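## 4. Setting up the scale and recording meals

Applies to the Tridden kitchen scale with the Drondeo display. If your scale has the older two-button display, use the leaflet packed with it, as the menu names differ.

Read section 3 (Batteries and cleaning) before you start. The scale must have good batteries fitted during set-up. If the battery mark flashes at any point in this section, stop, change the batteries and begin the step again.

### 4.1 Where to put the scale

1. Choose a hard, level worktop. Do not use the scale on a folded cloth, a chopping board or a fridge shelf.
2. Keep the scale clear of the wall on all sides. A plate that touches the wall will give a low reading.
3. Keep it away from the hob, the kettle and any fan or open window.
4. Press each corner of the platform lightly in turn. The scale should not rock. If it does, turn the small wheel under the front left foot until it is steady.
5. If the scale has come from a cold room or an unheated garage, leave it switched off in the kitchen until the casing no longer feels cold.

> **Caution:** Do not lift the scale by the platform. The platform is held by four clips and may come away without warning.

### 4.2 Checking the scale with the test weight

The test weight is the grey disc in the lower tray of the box. It is marked 579 g. Do not use coins, tins or bags of sugar in its place. The weight printed on a food packet is for the contents only, and is allowed to vary from one packet to the next.

1. Switch on and wait until the display shows a steady zero.
2. Place the test weight in the centre of the platform.
3. Read the display. Any reading within 2 g of the marked weight is acceptable.
4. Remove the test weight. The display should return to zero.
5. If the reading in step 3 was outside the limit, press and hold **Menu** until CAL appears, place the test weight on the platform again and press **OK**.
6. Wait for the word DONE, then repeat steps 1 to 4.

If the scale fails the check after calibration, go to 4.7.

Repeat the check each time you change the batteries or move the scale to another room. Store the test weight in its bag. Grease and dried food on the disc will add to its weight.

### 4.3 Adding people

The scale can hold records for up to seven people. Each person has a name, an age band and, if wanted, a daily target for fibre, protein or energy.

1. Press **Menu** and choose PEOPLE.
2. Choose ADD and enter a name of up to eight letters. Hold the arrow button to move through the alphabet quickly.
3. Choose the age band. The bands are CHILD, TEEN, ADULT and OLDER.
4. Choose TARGETS. Leave a line blank if you do not want a target for it.
5. Press **OK** to save.

Note: the scale does not suggest targets. Enter only figures you have been given by a doctor, dietitian or other qualified person, or leave the lines blank. The records work in the same way with or without them.

Note: there is no age band for infants. Do not use the CHILD band to record milk feeds or weaning foods.

To remove a person, choose the name, then DELETE, then **OK** twice. All meals saved under that name are removed as well, and cannot be brought back.

### 4.4 Weighing a single food

1. Place the empty bowl or plate on the platform.
2. Press **Zero**. The display shows 0 g.
3. Add the food.
4. Wait for the small circle at the left of the display to stop moving.
5. Press **Food** and enter the food code from the list in section 9, or press the arrow button to search by name.
6. Choose RAW or COOKED.
7. Choose the person and press **OK**.

Step 6 matters most for foods that take up or lose water, such as rice, pasta, lentils, potatoes and mushrooms. Always choose the state the food was in when it was on the scale, even if it will be cooked later. If you weigh dry pasta and choose COOKED, the fibre and energy figures will be far too low.

Weigh foods without the parts that will be thrown away. Stones, bones, cores and outer leaves should be removed first. For potatoes, carrots and apples there are separate codes with and without skin. Use the code with skin only if the skin will be eaten.

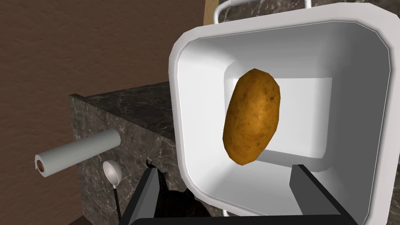
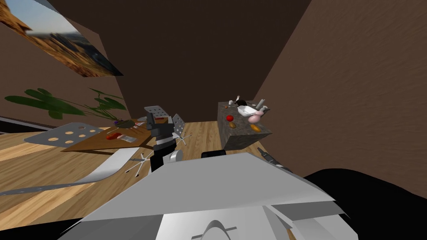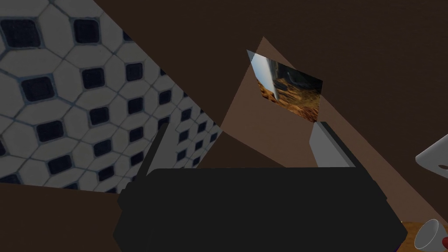
### 4.5 Weighing several foods in one bowl

Use this method for salads, porridge with toppings, soups made in one pan and similar dishes.

1. Place the empty bowl on the platform and press **Zero**.
2. Add the first food, enter its code and press **Add**. Do not press **OK** yet.
3. The display returns to 0 g with the first food still in the bowl.
4. Add the next food, enter its code and press **Add**.
5. Carry on until all the foods have been entered.
6. Press **OK** to close the meal.
7. Choose the person, or choose SHARE (see 4.6).

If you make a mistake, press **Back** once to clear the last food entered. You must also take that food out of the bowl. The display will show a minus figure while you do so, and will settle at 0 g when all of it has been removed.

For thick or sticky foods such as honey, nut butter and yoghurt, it is easier to weigh the jar. Place the open jar on the platform, press **Zero**, take out what you need with a spoon and read the minus figure. Press **Food** as normal. The scale ignores the minus sign when it saves.

> **Caution:** Do not put a pan straight from the hob on the platform. Let it cool, or weigh the foods before they go into the pan. Heat damage to the platform is not covered by the guarantee.

### 4.6 Sharing a dish between people

SHARE divides a saved dish by weight as it is served.

1. Before cooking, weigh the empty pan or oven dish and write the weight down.
2. Enter all the foods as described in 4.5, and choose SHARE when the meal is closed.
3. Cook the dish.
4. When the dish has cooled enough to handle safely, weigh it with its contents.
5. Enter the weight of the empty pan or dish when EMPTY? is shown.
6. Place the first person's plate on the platform and press **Zero**.
7. Serve the food, choose the person and press **OK**.
8. Repeat steps 6 and 7 for each plate.
9. Choose LEFT OVER to save what remains, or END to discard it.

A saved left-over stays in the list until it has been used up or deleted. The list gives the name of the dish only. It does not keep track of how long food has been stored, and must not be used to decide whether food is safe to eat.

Worked case: a lentil and carrot stew is entered as four foods. After cooking, the display shows the weight of the stew with the pan taken off. One adult is served 246 g. The scale works out what share of the whole this is and saves the same share of the fibre, protein and energy to that adult. Water lost as steam does not alter the result, as the share is based on the cooked weight.

The method assumes that the dish is well mixed. It is less accurate for dishes where people pick out some parts and leave others, such as roast vegetables with meat, or a curry served with large pieces of fish. Weigh the parts of such dishes separately on each plate.

### 4.7 Problems during set-up

| Display | Meaning | What to do |
|---|---|---|
| Figures keep changing | Draught or uneven surface | Repeat 4.1, steps 1 to 4 |
| OVER | Too much weight on platform | Remove the load at once; use a lighter bowl |
| CAL ERR | Test weight not found | Centre the disc and repeat 4.2, step 5 |
| NO CODE | Food code not in list | Check section 9; search by name |
| FULL | No room for another person | Delete a person or use an existing name |
| Dashes only | Platform not seated | Switch off, press the platform down on all four clips, switch on |

If the scale will not return to zero when empty, check for crumbs between the platform and the casing. Remove the platform as shown in section 3 and wipe the four posts with a dry cloth. Do not blow into the casing.

If CAL ERR appears again after the disc has been centred, do not carry on using the scale for records. Send it to the Reven service desk with the test weight and the completed slip from the back cover. Scales sent without their test weight will be returned unopened.

### 4.8 Copying records to a computer

Records can be copied by cable and opened in the Koivisto meal diary or in any spreadsheet.

1. Switch the scale off.
2. Connect the cable to the scale first, then to the computer.
3. Switch the scale on. The display shows LINK.
4. Copy the folder named MEALS to the computer. Do not rename files while they are still on the scale.
5. Eject the scale from the computer before you pull out the cable.

Each person has a separate file. The columns are date, time, food code, state, weight, fibre, protein and energy. Meals entered before the clock was set carry a blank date, and the Koivisto diary places them at the top of the list. The date can be typed in by hand once the file has been copied.

The scale cannot be used for weighing while LINK is shown.

Changes in the July printing: table in 4.7 extended, and step 5 added to 4.6. Text checked by Pui-shan Man.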